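Plastomum to open Brevham moulding works in November

Plastomum will open its second site in November, a moulding works on Pennington Road, Brevham. The works will make lids and tubs for food firms and create 28 jobs.
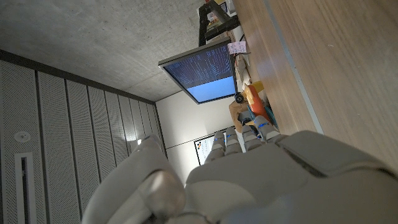 Jointed fingers with blue markings on the knuckles.

Hiring has begun, with 13 posts open to school leavers.

"We wanted to stay near our customers," said managing director Alaric Achterberg.

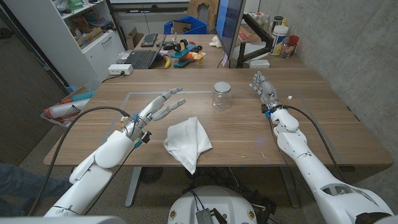 The first order, for the Wusumora yoghurt range, will be packed on site. Shifts will start at 6am.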